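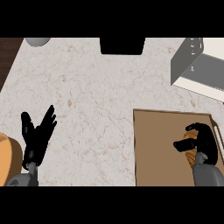
厨房台面材料与养护记录数据集 说明文件

版本 2
最后更新:2026年4月
维护人:Shuk-fan Hsieh

简介

本数据集收录住宅厨房台面的材料、安装方式、日常清洁和损伤修补记录。内容来自住户填写的问卷和维修人员留下的工单,全部为文字和表格,没有录音。整理工作由 Fikwood 资料室完成,工单部分由 Wimunix 提供,覆盖 Brestholm 及周边的 37 个住宅小区。

整理这批记录的起因比较具体。台面的养护说明大多由销售方印发,内容偏短,而且同一种石材在不同说明里的写法互相冲突。有的写大理石每年做一次防护,有的写每季度一次,还有的完全不提。住户真正遇到问题时,往往已经过了几年,说明书也找不到了。我们希望把实际发生的情况按统一格式记下来,供做材料比较、编写养护手册或研究住宅维修的人使用。

第一版只包含天然石材。第二版加入了实木、人造石英石、不锈钢和致密石材,并重新核对了第一版的材料名称。

文件结构

压缩包解开后有以下内容:

counters.csv 台面主表,每行一块台面
events.csv 事件表,每行一次损伤、清洁或修补
materials.csv 材料对照表
sealers.csv 防护剂类别对照表
glossary.txt 术语说明
changes.txt 修改记录
questionnaire.pdf 问卷原稿

所有 CSV 文件使用 UTF-8 编码,逗号分隔,第一行为字段名。含逗号的文字用英文双引号括起来。在某些电子表格软件里直接双击打开会出现乱码,请用导入功能并手动选择编码。

主表字段

counter_id
台面编号,字母 C 加数字。编号不连续,中间缺的是核对时删除的记录,没有重新排号。

material
材料代码,对应 materials.csv。一块台面由两种材料拼接的,拆成两行,用 joined_to 字段互相指向。

joined_to
拼接的另一块台面的编号,没有拼接则为空。

finish
表面处理,取值为抛光、哑光、仿古、油面、蜡面、未知。油面和蜡面只用于木材。

thickness_mm
厚度,单位毫米。住户自己量的,经常把加厚边的厚度当成板材厚度。凡是工单上另有记录的,以工单为准。

edge
边型,取值为直边、圆边、斜边、加厚边、其他。

sink_type
水槽安装方式,取值为台上、台下、台中、一体、无。台下盆对开孔边缘的打磨和防水要求高一些,渗水类事件请结合这个字段看。

hob_type
灶具类型,取值为燃气、电磁、电陶、无、未知。

install_year
安装年份。住户接手二手房时常常不清楚,缺失较多。

sealed_at_install
安装时是否做过防护,取值为是、否、未知。请注意“未知”不等于“否”。第一版里这两项混在一起,第二版已经分开。

notes
自由文字,保留住户原话,只删去姓名、电话和门牌。

事件表字段

event_id
事件编号。

counter_id
对应主表。

event_type
事件类型,见下一节。

cause
原因,由整理人根据文字描述归类。住户没有写明原因的,填“未说明”,我们不做推测。

action
处理方式,例如清洗、敷贴去渍、重新打磨、补胶、更换。

result
处理结果,取值为完全恢复、部分恢复、无变化、变差、未回访。

source
来源,取值为问卷或工单。

事件类型说明

酸蚀
柠檬汁、醋、番茄、酒类或酸性清洁剂接触碳酸盐类石材后,表面失去光泽。酸蚀和污渍经常被住户混为一谈。酸蚀是表面受到侵蚀,擦不掉,轻的可以用抛光粉处理,重的要重新打磨。防护剂对酸蚀的作用很有限,问卷里有不少人以为做了防护就不怕酸,事后觉得受骗。

渗透污渍
油、酱油、茶、咖啡、姜黄等进入石材或木材内部,颜色变深。时间短的可以用敷贴法吸出来,时间长的只能减轻。

锈斑
单独列为一类。来源有两种,一种是铁罐、铁锅长时间放在有水的台面上,另一种是石材本身所含的铁质遇水氧化。浅色大理石常带有棕褐色或锈色的天然纹路,住户有时把它报成锈斑。如果工单判定为天然纹路,该事件标为“误报”,仍然保留在表里,方便研究者了解误报是怎么产生的。

水痕
硬水留下的钙质沉积,多见于龙头根部和水槽周围。浅色石材上不明显,深色抛光面上很明显。

热损伤
人造石英石含树脂,热锅直接放上去可能发黄或开裂。天然石材耐热较好,但局部骤热仍可能沿原有纹理裂开。木材上表现为焦痕或白圈。

划痕
按深浅分为可见不可触和可触两级。

崩边
多出现在水槽前沿和转角。

开裂
分为板材开裂和接缝开裂。接缝开裂大多是柜体下沉或胶老化,和材料本身关系不大。

发霉发黑
主要出现在木材端面和水槽边的密封胶上。

各类材料的记录情况

大理石

大理石记录最多,酸蚀和渗透污渍占了大部分。抛光面报告酸蚀的多,哑光面报告渗透污渍的多。这与两种表面的特点相符,抛光面一旦失光就很显眼,哑光面即使轻微失光也看不太出来,但吸附性稍强。住户的评价分歧很大。有人用了多年,认为痕迹是正常的使用样貌,不打算处理;也有人入住几个月就要求更换。使用满意度时请不要把它当成材料耐久性的替代指标。

花岗岩

事件较少,以水痕和接缝问题为主。需要留意的是商业名称混乱,一部分以“花岗岩”名义销售的深色石材在地质上属于辉长岩或玄武岩,一部分以“软质石英岩”名义销售的石材实际是白云石大理岩,会被酸侵蚀。materials.csv 里同时保留了销售名称和整理后的类别,两者不一致时请用后者。

实木

实木记录集中在水槽周围。做过油面处理并定期补油的,发黑的报告明显少。补油间隔由住户自报,可信度一般。端面处理是工单里反复出现的内容,安装时只给正面上油而漏掉端面和背面的台面,容易翘曲。

人造石英石

热损伤和接缝变色为主。有几条记录提到用含氯漂白水长时间浸泡后表面发白,已归入酸蚀以外的“化学损伤”子类,见 cause 字段。

不锈钢

几乎全部为划痕和水痕。住户通常不要求处理。

致密石材

包括烧结类板材。崩边为主,安装时开孔造成的裂纹也有一些。数量偏少,不建议单独做统计。

数据来源和整理过程

问卷由小区信箱投放,住户自愿填写,2月集中回收了一批,其余陆续寄回。工单由 Wimunix 按维修单原文转录,删去个人信息后交给资料室。同一块台面既有问卷又有工单时,先按小区、材料和安装年份初步配对,再人工确认。配不上的各自保留。

每条事件由 2 人分别归类,不一致的由 Shuk-fan Hsieh 裁定。分歧最多的是酸蚀和水痕,两者在文字描述里都写成“一圈白印”。裁定时的依据是用手摸有没有凸起:有凸起、用稀释白醋在耐酸材料上能去掉的归为水痕;摸上去平整或略粗糙、位于碳酸盐石材上的归为酸蚀。描述里没有这些信息的,归为“未能区分”。

材料名称以工单为先。只有问卷的,按住户写的名称查对照表,查不到的标为未知,不按照片判断。

已知问题

一、自愿填写带来的偏差。台面出过问题的住户更愿意回信,所以不能用本数据集估算任何材料的损坏率。

二、时间不准。事件发生的时间多为回忆,很多人只写“刚搬来那年”或“过年前后”。原文保留在 notes 里,没有换算成日期。

三、防护剂信息不全。住户多半只记得是师傅涂的,不知道种类。sealers.csv 只区分渗透型、成膜型和不详三类。

四、地区单一。Brestholm 的自来水偏硬,水痕类记录很可能比软水地区多。

五、有 9 条工单的材料与问卷互相矛盾,现场已经翻修,无法再核实。这些记录在 notes 开头标有“存疑”。

六、Huang 小区的问卷用的是旧版,没有边型一项,该字段全部为空。

适合的用途

比较不同材料上常见问题的类型,编写住户用的养护说明,核对维修用语,教学练习。

不适合的用途

估算损坏率或使用寿命;评价具体商家或施工人员;作为保修争议的证据;判断某一块石材的地质种类。

附:随包发放的养护要点

这一部分原是问卷背面的说明,应住户要求收在此处,可单独打印。

日常清洁用中性洗涤剂和软布,擦完用清水再过一遍,然后擦干。大理石、石灰石、洞石不要用醋、柠檬酸或除垢剂。

洒了酒、果汁或番茄汁,先吸干,不要来回抹。

检查石材防护是否还有效,可以在不显眼的地方滴几滴清水,停一会儿擦掉。如果颜色变深,说明水已经进去,可以考虑重做。重做之前台面要完全干燥。

敷贴去油渍的做法:小苏打加水调成牙膏状,厚敷在污渍上,盖保鲜膜,边缘用胶带贴住,放一昼夜,揭膜后等它自然干透再刮掉。一次不够可以再做。先在角落试一下。

实木台面补油前用细砂纸顺纹轻磨,除尘后薄涂,多余的油要擦净。擦过油的布会自燃,不要揉成团丢进垃圾桶,应摊开晾干或泡在水里。

锅具下面放隔热垫,各种材料都一样。

水槽边的密封胶发黑时,表面清洗只能维持很短时间。割掉旧胶,晾干,再打新胶。新胶固化前不要用水。

使用许可

数据表可自由用于研究、教学和非营利出版,注明来源即可。问卷原稿的版式归 Fikwood 资料室所有,改编前请来信。商业使用需另行取得书面同意,工单部分还需经 Wimunix 同意。

引用格式

Hsieh Shuk-fan 整理,《厨房台面材料与养护记录数据集》,第二版,Fikwood 资料室。

修改记录摘要

第二版
新增实木、人造石英石、不锈钢、致密石材。
sealed_at_install 增加“未知”取值。
锈斑从渗透污渍中分出。
误报事件由删除改为保留并标注。
拼接台面拆分为两行。
更正若干错别字和单位错误,其中一批厚度原以厘米填写。

第一版
首次发布,仅含天然石材。

反馈

发现错误请写明文件名、编号和字段,寄至 Fikwood 资料室,信封注明“台面数据”。能附上判断依据更好。更正会在下一版统一处理,不单独发补丁。住户如希望撤回自己的问卷,提供所在小区和填写时留的暗号即可,不需要说明理由。已经发出的旧版无法收回,但新版中会删除相应记录。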